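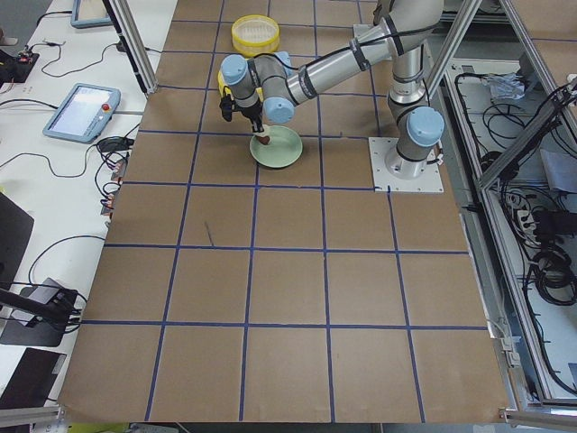 Ticket 179: Scale readings jump during giant pumpkin weigh-in
Opened by: Bogdan Olszewski, Sowa Growers Club
Product: Kestton platform scale
Status: Solved

Hi Grolteck team! We have our big weigh-off in October and the practice run was so much fun, right up until the display started hopping. A gorgeous orange monster read 20 pounds heavier on its second lift. Same pumpkin, same pallet! Zeroing didn't help, and neither did a new battery.

Reply, Miłosz Ostrowski, support
Love these tickets! Please put a 50-pound test weight on each corner and send me the four readings.
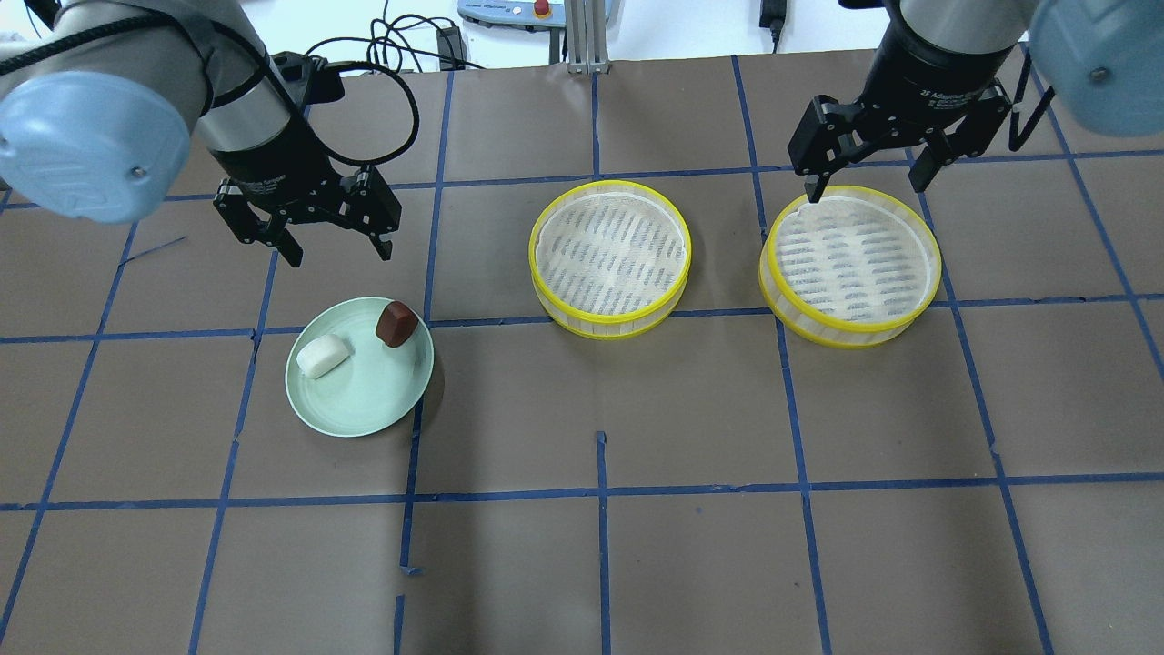

Bogdan, 4:10 pm
Three corners read 50 on the nose. Back left says 27!

Miłosz, 4:25 pm
Great, that narrows it down a lot. Check that foot first. Screw it down until it sits firmly on the floor, tighten the lock nut, then zero again with the pallet off.

Bogdan, 5:02 pm
The foot was hanging in the air! All four corners match now, and the pumpkin got the same weight three lifts in a row. Thank you!! Please close.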